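Upstairs room notebook, Utuvell building
July, started 8:40 am

Floor day! I have been wanting to do this one since we moved the desks up here. The plan was simple: go over the planks with the Junia set (teal pan and matching brush), see where the grit really collects, and sort out what to do with the cables before anyone hooks a foot on one.

First thing to write down is the floor itself, which I have come to love. Mixed planks, gray-brown and tan with some much darker ones in between, and a bit of gloss on them. Great to look at, hopeless for spotting dirt. A crumb on a tan plank shows up fine, then you step sideways and the same crumb on a dark plank is gone. I ended up crouching down low and looking along the boards toward the light. From there the dust shows beautifully and you wonder how you ever missed it.

Split the room into strips, 15 of them, running from the railing toward the desks. I started out following the direction of the boards and gave that up after strip 2. You lose the line as soon as there's a chair in the way.

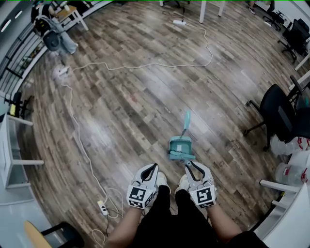
Pan notes, while I remember. The Junia pan stands up on its own when you set it down scoop side to the floor, and I can't say how much I like this. You park it, move a chair, come back and pick it up by the handle with no bending around for it. The lip sits close enough to the boards that fine dust goes in on the second push. The first push always leaves that thin gray line. Pull the pan back a hand's width, push again, line gone. Old Venter pan never managed that, it just moved the line across the room until you got bored.

Brush is stiffer than I expected. Good along the foot of the railing, a bit much out on the open boards, where it flicks things. Short strokes, and keep the bristles on the floor at the end of the stroke. If somebody wants to try the soft Venter brush with the Junia pan, please do and write it in here! That could be the winning pair.

9:25. Cables. These are the real story of the room. The long white one wanders all over the floor from one power strip to the next, and wherever it curves it makes a little harbor for fluff. Sweeping over it doesn't work, the brush rides up and everything drops on the far side. Sweeping along it works really well. Follow the curve, let the cable act as a fence, and collect at the end. I got more out of one bend than from the whole strip beside it.

The tangle by the power strip near the railing is another matter. Lifted it in one hand, swept under, put it back down. Not elegant. I'd like to coil it properly and get it into one of the Skekska cable trays, two if one is too small. The stock number on the shelf label is 2597, for whoever does the order.

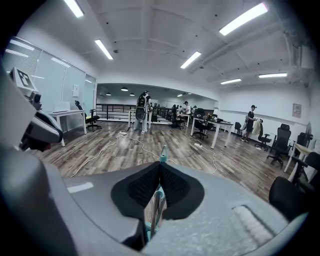
Railing side took the longest. Dust gathers between the bars and the edge of the floor, and you want to sweep inward, always inward, so nothing goes over. I did it kneeling with the pan held on the open side, brush in the other hand. Slow, but it came up so well that I went back and did the first part a second time.

Under the desks is easy, lovely thin legs with nothing to catch the brush. The black chair should be rolled right out first. I tried to work between the spokes of the base and only knocked my knuckles. Also worth turning the casters by hand, hair winds up in there.

Weighed what came out, for fun, on the kitchen scale downstairs: 76 grams with the bag. More than I would have guessed for a room that looked clean from the door.

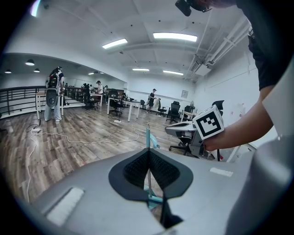

Upstairs room, railing side and desks, power strips still on the floor.

10:50. To do next time:

Shift the small white table before starting, I swept up to it from both sides and then had to redo the patch in the middle.

Cable trays, see number further up. Ask whether the far strip is needed at all.

Try the strips across the room instead of toward the desks. I have a feeling the railing side would go faster if it came last, with the pan already emptied.

Damp cloth test on one dark plank and one tan plank, same cloth, compare after lunch. I want to know if the gloss patches are polish or wear.

Pan rinsed and back on its hook, brush next to it, bristles up.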